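Manta Peluvent de Soradine: mi opinión tras un invierno doblándola, lavándola y volviéndola a doblar

Publicado el 23 feb 2025

Tenía ganas de escribir sobre esta manta desde que la saqué de la bolsa. Venía de una Ackah que había perdido casi todo el pelo y que dejaba pelusa hasta en el café, así que el listón estaba bajo, lo reconozco. Aun así la Peluvent me ha conquistado, y eso que la compré un poco a ciegas, por el color y porque en Omis quedaban las últimas.

Pagué 64 euros por la grande en tono "niebla", un claro que según la luz tira a blanco o a gris muy suave. En la ficha parecía bastante más oscuro y estuve a punto de pedir otro. ¡Menos mal que no lo hice! Con el suelo claro del salón queda preciosa.

Tacto y caída

Lo primero que se nota es lo suave que es sin resultar resbaladiza. Las mantas muy peludas se escurren del sofá en cuanto te levantas, y esta se queda donde la dejas, incluso hecha un gurruño en el reposabrazos (mi forma habitual de guardarla entre semana). Hace pliegues redondos y blandos, y cuando la dejas caer de cualquier manera tiene hasta su gracia.

Pesa 2.120 gramos en mi báscula de cocina, metida en un barreño. Abriga bastante para lo que abulta - yo soy de las que duermen con calcetines en junio - y no da esa sensación de llevar un saco encima. Si buscas una manta de peso de las que aplastan, no es tu manta. 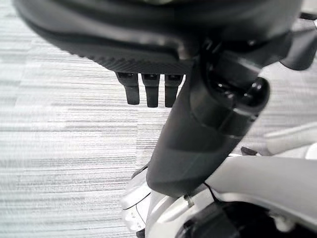
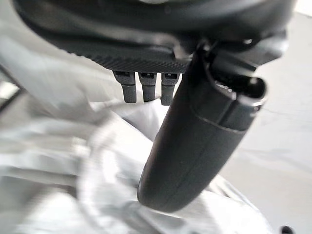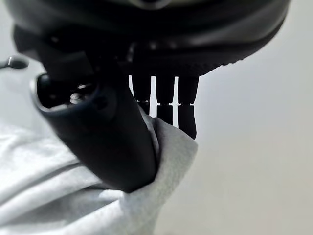 Doblarla y guardarla

Aquí es donde más me ha sorprendido. Al ser tan blanda pensaba que sería un suplicio doblarla recta, pero las esquinas se encuentran bien y el tejido cede lo justo. Mi método es extenderla en el suelo, alisarla con la palma desde el centro, doblarla a lo largo dos veces y luego enrollarla sin apretar. Si la aprietas mucho salen arrugas, que se van solas en un rato sobre el sofá. No la he planchado nunca ni pienso hacerlo.

Enrollada cabe en el hueco de abajo de mi estantería, donde la Ackah no entraba ni a empujones. Doblada en cuadrado ocupa más, y encima se desmorona si pones algo sobre ella.

Lavado

La etiqueta pide agua fría y centrifugado suave. La he lavado varias veces así y sigue igual de suave. En el primer lavado soltó algo de pelusilla, poca, y después casi nada. Tarda en secarse, eso sí: en el tendedero interior necesita un día entero largo y conviene darle la vuelta a media tarde. Yo la pongo abierta sobre dos barras, porque en una sola se queda húmedo el doblez.

Lo que menos me gusta

El color es sufrido para el polvo y malísimo para el té. Tengo una mancha del tamaño de una lenteja que no se ha ido con nada, y la veo cada vez que me siento. También le cambiaría la etiqueta, enorme y cosida en un lateral, que rasca justo cuando te tapas hasta la barbilla. La corté con tijeras de uñas y quedó un piquito, pero ya no molesta.

Y el dobladillo: en una de las esquinas había un hilo suelto de fábrica. Le di una puntada y ahí sigue.

¿La volvería a comprar?

Sí, sin pensarlo. De hecho estoy esperando a que Omis reponga la pequeña para llevármela al cuarto de estudio - esta vez en un tono más oscuro, por el té.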